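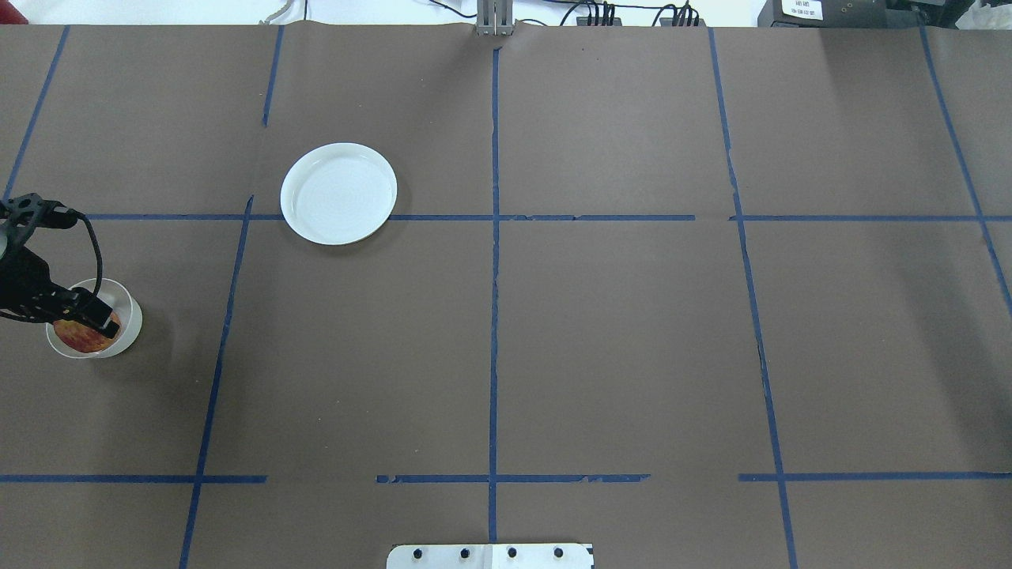
Brown paper and blue tape on the big table, with the white plate and an apple in its bowl.

Vuster Kraft Table Roll – review

I love this paper! I've been through one roll since August and just ordered my second. It covers most of a big tabletop, and it makes plain white dishes look so good. Dark blue tape shows up beautifully against the brown, too – great for marking out places or a grid for the kids. It does crease a bit, and my tape wrinkled in spots, so go slowly. I paid 34 dollars and I'd happily pay it again.

Posted December 15, 2023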